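A reading room for people who can't sleep

I've been meaning to write this up since the posters went up in Pernen, and now that I've been along myself I can't really put it off any longer. The library there is running a season of evenings on books about illness, and the first one was all about insomnia. I went partly for work and partly, I'll admit, because I was awake at 4am the night before and it seemed rude not to!

The book is called The Long Side of the Bed and it's a novel, sort of, from a small press called Bastos. A ferry cook stops sleeping one September and carries on not sleeping for 231 nights, one short chapter for each. Some are only a line long. One of them is a recipe for leek soup, and I've made it since (go easy on the nutmeg). The author came over from Britska to read from it and talk about the sleep trouble that started the whole thing off, which went on for 19 years before a GP sent them to a proper sleep clinic.

I'd expected a gloomy sort of evening and I was wrong about that. The reading was very funny, especially the part where the cook tries every cure the passengers suggest, from warm milk to a brass bell under the pillow. Then it went quiet for the chapter about driving home after a night shift, and I don't mind saying I had to look at the floor for a bit.

There were 100 tickets and they'd all gone by teatime, so the talk was moved from the upstairs room to the main hall, and even then people were perched on the window sills. I was wedged in next to the large print section with my coat on my knees. The sound was fine once somebody turned the heating fan off.

Most of the questions afterwards were about sleep and hardly any about writing. People wanted to know how long the wait for the clinic had been, what you say to a boss who thinks you're just going to bed too late, whether naps are allowed. The author was careful about all this and kept saying that a novel isn't a treatment and that anyone who's struggling should go and talk to their own doctor. Fair enough, though I think a lot of us simply liked hearing it said out loud in a room full of people nodding.

I bought two copies, one for me and one for my sister, who sleeps like a log and will probably never finish it.
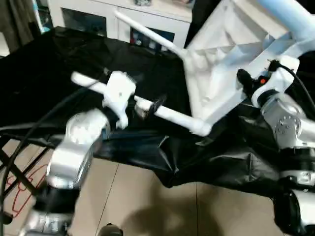 Ines wrote to me the next morning to say she'd enjoyed the reading but wished there had been more about people who work shifts, as she's done nights for years and all the advice about a regular bedtime is no use to her whatsoever. She also thought the soup chapter was the best thing in it, so that's two of us.

I passed her point on to the library and they tell me shift work will get an evening of its own later in the season. Next up before that is a book of poems about migraine, called Cuvetel after the village where the poet grew up, and the lights will be kept low for that one. Doors open at 7pm, and there are another 100 tickets, free, from the front desk or over the phone. You can ask for an aisle seat when you book if you think you might need to slip out.

The Long Side of the Bed is on the library's shelves now too, but there was already a queue for it when I asked.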